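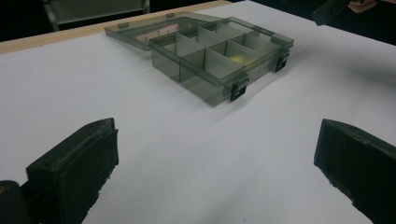
**Nillbridge open day, sorting demo**

**torque_lag:** 18 runs, 6 missed grasps. Compartment walls were the problem - tinted plastic reads poorly in depth.

**ninwood_ee:** Disagree. I'd blame finger width. Blocky pads need clearance those cells don't have.

**torque_lag:** Four of the misses were above the rim, before any wall contact.

**ninwood_ee:** Fine, that's depth. Did they give a cycle time?

**torque_lag:** 60 seconds per part, lid already open.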